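Upkeep and Repair of a Hand-Held Parallel Gripper
Student project report, Robotics Maintenance module
Dekcombe Technical College

1. Purpose

The project concerned one hand-held gripper, known in the workshop as the Dromitz unit. It has two parallel fingers driven by black linkage arms on metal pivot pins, with a camera mounted over the linkage. The operator holds the tool and closes the fingers on household objects, and the recordings are later used to train an arm with the same finger geometry.

When the unit was handed over it had completed 882 recorded grasps since its last strip-down. Users had reported three faults: the fingers no longer met squarely, the left side lagged on closing, and long thin objects turned in the grip. The task was to find the causes, repair the unit and write a service routine that a first-year student could follow.

2. Condition on arrival

The unit was inspected on the bench before anything was loosened. The finger tips were closed on a strip of paper and the paper was pulled from each side. It came out freely on the left and tore on the right. The fingers were then opened fully and let go. The left finger stopped short of the closed position on most attempts and had to be pushed the rest of the way.

Side play was checked by holding one finger and rocking the other. Most of the movement came from the lower left pivot. The upper pivots had a little play but were judged fit for further use. The camera bracket was tight. The lens had a smear near the lower rim, which was cleaned off with a dry lens cloth.

3. Strip-down

The linkage arms look alike but are handed, and a previous repair had left two of them swapped. Each arm was therefore marked on its inner face with a paint pen before removal. The order of work was:

Remove the camera and put the lens cap on.
Take off the finger pads.
Release the trigger cord and tie it off so that it does not run back into the handle.
Draw the lower pins, then the upper pins.
Lay the arms out in their working positions.

The lower left pin was scored along one side. Its bush had worn oval, and a fine grey paste had collected behind it. The paste was a mixture of old grease and dust, and it was the main cause of the lag. The trigger cord had also frayed where it enters the handle.

4. Repair

The worn pin and bush were replaced with parts from the Nadthorpe spares kit. The new bush was a tight fit and was pressed in with a bench vice and a piece of scrap tube. A first attempt with a soft hammer set it at an angle, and that bush had to be thrown away. The other bushes were cleaned with a cotton bud and left in place.

The trigger cord was cut back past the frayed part and retied. This shortened it, so the stop screw in the handle had to be backed off until the fingers opened fully again. Dry lubricant was used on all pins in place of grease.

Both finger pads were renewed. The old pads had hardened and become shiny, which explained the turning of thin objects. The pads were glued, clamped and left until the following Tuesday.

5. Alignment

Alignment followed the Ahmadpour method as taught in the module. The fingers are closed on a straight test bar and the gap is checked at the tip and at the root with a feeler gauge. The side with the larger gap is corrected at its upper arm, in small steps, and the check is repeated from the start after each step. It took 5 passes to bring both ends within the limit. The camera was refitted last, and its view was checked for an equal amount of each finger on either side.

6. Functional test

A bench test alone was not considered enough, as the original faults had been reported during domestic tasks. The second part of the test was carried out at a round table covered with a textured white cloth, using kitchen items. Thin upright handles were chosen on purpose, being the objects that had given trouble. 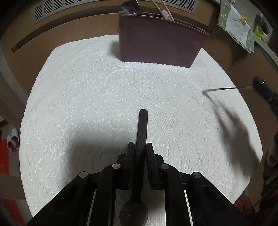

The test consisted of 123 grasps. A grasp was passed if the object was lifted clear, held and put down without turning between the pads. Failures were written down with the object and the angle of approach. Nearly all of them came from gripping too close to the finger tips, and they stopped once the operator was told to seat the object deeper.

No lag was found on the left side during the test. The paper strip check was repeated afterwards and gave an even pull on both sides.

7. Service routine

Before each session: wipe the pads and the lens, do the paper strip check, and open and close the fingers fully.
Every 33 sessions: check side play at each pivot, inspect the cord at the handle entry, and renew the dry lubricant.
When the pads look shiny: replace both together.
After any work on the arms: repeat the full alignment.

8. Remaining points

The cord entry still has a sharp edge and will fray the cord again. A small plastic sleeve has been drawn but not yet made. The upper pins should be measured at the next strip-down, as their play was only judged by hand. The spares kit is now one pin and two bushes short.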